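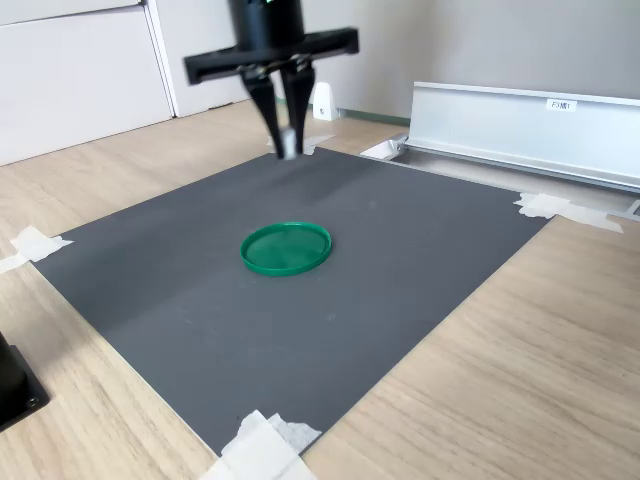 Green lid on the grey mat, tape at the corners.

Sunday, afternoon. Bench notes, Plakach table.

Today I worked only with the mat and the round green lid. The Ponley jars are still in the cupboard, I did not need them for this. I wanted to decide if the dark mat is good enough as a background, or if we should go back to the bare wood.

My opinion is that the mat is better. Green on dark grey is easy to find with the eye, also when the middle of the lid shines. On the wood the grain disturbs me, especially when I try to judge where the rim finishes.

The tape is my weak point. The piece on the left corner is crumpled and I should do it again with a fresh strip, pressed flat. Masking tape from Aksoy is fine for one afternoon, but after 2 days the ends start to lift and collect dust. I have 5 rolls left in the drawer, so please use those before you open the Flister tape, which leaves glue on the wood.
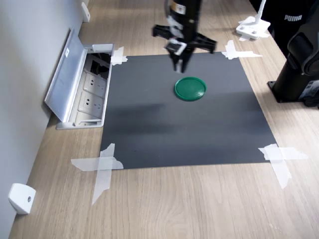 Same lid, nearer to the far side of the mat. Shadow bands on the left half.

The shadows are what I want to discuss with the others. They are soft, but they make the near part of the mat look darker and more blue than the far part. If somebody compares colours of lids from two places on the mat, he will be wrong. For colour notes I propose that we always put the lid on the same spot, and I will mark it with a small pencil cross on paper – not on the mat itself, pencil does not come off well.

To do:
New tape on the left corner.
Wipe the mat, there are small specks on it.
Ask if we can move the lamp almost 4 cm to the wall side.
Write the lid diameter in the Plakach list, I forgot it again.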